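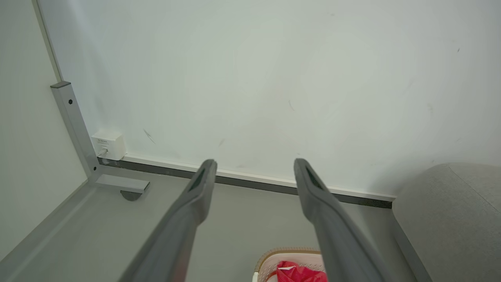 4. Where the Marks Are

4.1 Height matters more than traffic

We began this study expecting to write mostly about corridors. Corridors are where the carts go, where bags swing against corners and where people lean while they wait for a meeting room to free up. Every maintenance guide we read before the survey puts them first, and so did our own plan. The results surprised all of us, and we think they make ordinary office walls a much richer subject than we had dared to hope!

The Gredville survey logged 1,546 separate marks on painted interior walls. Of these, 655 were below desk height, and most of that low group came from private and shared offices, with corridors well behind. A wall that hardly anyone looks at can collect more marks than one that hundreds of people walk past each day. Once we saw the pattern in the first building we went back over our notes for the second, and there it was again, in a building with different paint, different furniture and a different cleaning contract.

The space under a desk turns out to be a wonderfully active place. Shoes reach the wall when people stretch their legs. Chair bases knock it, bags get pushed up against it, and anyone who has ever crawled in after a plug knows how hard it is to get out again without a heel or an elbow touching something. Faint scuffs and streaks of the kind seen on the white wall in Figure 3, in a corner beneath a desk, are typical of what we logged at this height. None of them would be likely to prompt a complaint on its own. Taken together across a floor, they are a large share of all the wear on the building's paint.

Figure 3. Corner beneath a desk, with a mostly plain white wall carrying light scuffs, streaks and a dark diagonal mark.

4.2 Sorting the marks

We sorted every mark into one of 4 classes: scuff, streak, spot and dent. The classes are deliberately plain, and we wanted them that way so that cleaning staff could use the same sheet we did. A scuff is a broad, soft-edged mark. A streak is clearly longer than it is wide. A spot is small and compact, and a dent is anything a fingertip can feel. Where a mark could be either a scuff or a streak, the surveyor entered it as a streak and added a query, and two of us looked at the queries together afterward.

Direction was a late addition to the sheet and we are very glad it went in. Grigoris Pappas suggested it after the pilot, when he noticed that he kept sketching little slanted lines in the margin. Low streaks tended to run on a diagonal. Streaks at shoulder height ran nearly level, as one would expect from something carried along a wall. We can't prove the cause of any single mark from its slope, and we did not try, but across the whole set the difference is clear enough that we would urge anyone repeating the work to record direction from the first day.

Color was harder. Under a desk the light is poor, and the same mark could be called gray by one surveyor and black by the next. We reduced the scale to "light" and "dark" and agreement improved at once. Deok-su Hwang ran the comparison a second time in November, when the afternoons were dim and we feared the worst, and the two-step scale held up very nicely.

4.3 What washing did

A subset of marked walls was washed with the Tradton method (soft sponge, warm water, mild soap, no rubbing in circles) and scored again the next day. Light scuffs responded best. Dark streaks faded but often left a slight sheen that could be seen from the side, especially on flat paint. Spots were unpredictable, and we suspect that our class holds several quite different things: splashes, insect traces, tiny chips. A future version of the sheet should split it.

We also tried the harder sponge sold for the Pugh trial rooms. It lifted more of each mark and took more of the finish with it, and Wouter Groen, who did the scoring without knowing which sponge had been used, rated those walls lower overall. A faint mark on an even surface looked better to him than a shiny patch where a mark used to be. We find this a really useful result for building managers, as it argues for doing less.

4.4 A note on repainting

Both buildings were repainting whole rooms every 3 years. Under that schedule the low wall behind a desk gets the same two coats as the wall beside the door, although the first is seen by almost no one and the second by every visitor. We asked the managers whether a washable band of paint at the bottom of the wall would be acceptable, and both were keen to try it. The first test rooms were finished on 2nd April, and the scoring of those rooms is described in Section 5.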